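Ticket: Cell 2 mixed-goods table, pick rate and staffing after changeover

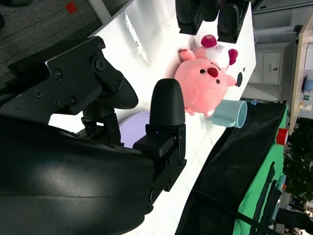
Status
Open. Reopened Friday, November 8, 2019, at the request of the Fendell returns floor. Previously closed by Zistberg support as "performing within expectations". We don't agree with that and would like it left open until the items below are dealt with.

Site and setup
Fendell returns, giftware line. Two-arm cell, white table, wrist camera on each arm. Work at hand is mixed soft and hard goods: plush toys, mugs, small dishes. Before April this was a manual bench. The plan as told to us was that the arms would do the sorting and the people on the bench would move to "exception handling", which sounded like a smaller job than it is.

What was reported
1. Mugs on their side get picked up by the wrong part or not at all. The cell then stops and waits for a person.
2. Plush with anything attached to the head (hats, pom-poms) is gripped by the decoration. We have had hats come off. Those go to write-off, charged to the floor and not to the project.
3. When two items touch, the arms take turns hesitating. Pig against mug is a typical case, with the feet of the toy up against the mug.
4. Every stop pages the nearest operator, who is by then usually at another bench.

Numbers for one shift
Items presented: 1,230
Stops needing a person: 159
The quarterly summary sent by Zistberg says the cell runs at 100 per cent availability. We asked how. The answer was that a cell waiting for an operator counts as available. An operator waiting for a cell doesn't appear in the summary anywhere.

Tried so far
- Recalibrated both wrist cameras per the manual. No change that we could measure.
- Slowed the approach speed. Fewer hats lost, longer queue. Put back the next day by someone remotely, with no note on the ticket.
- Spaced items apart by hand before the cycle starts. This works very well. It is also the old job, done standing up, with a safety interlock to clear each time.
- Changed fingertips to the textured set from Salameh. Better on mugs if the handle is facing up. Mugs don't arrive with the handle facing up.
- Asked for the pager delay to go from immediate to 60 seconds so one person can finish what they're doing. Declined, reason given was "throughput".

Response from Zistberg support
Suggests the model needs more varied examples and that the floor should keep presenting difficult arrangements so it can learn from them. Says stops should fall over time.

Floor reply
We've heard "over time" since April. If the bench crew is producing training examples, that is work and should be on the roster as work. At the moment it's booked as idle. Two people have been asked why their idle hours are up.

Nobody here is asking for the cell to be pulled out. It is decent on single plush with nothing in contact, and wrists are less sore at the end of a week, which we'll happily put in writing. What we dispute is the claim in the changeover document that the line needs half the people. It needs the same people, interrupted more.

Requested
a) Stops counted in the summary, with minutes waited on both sides.
b) Damaged plush charged to the project until item 2 is fixed.
c) A roster code for presenting and resetting items.
d) Remote changes to speed or grip force logged here before they go live.
e) No extension to the Adell site until (a) has been reported for a full month.

Update
(d) agreed by Zistberg. (c) is with payroll. No answer on (a), (b) or (e). Priority was changed from High to Normal this afternoon and we have changed it back.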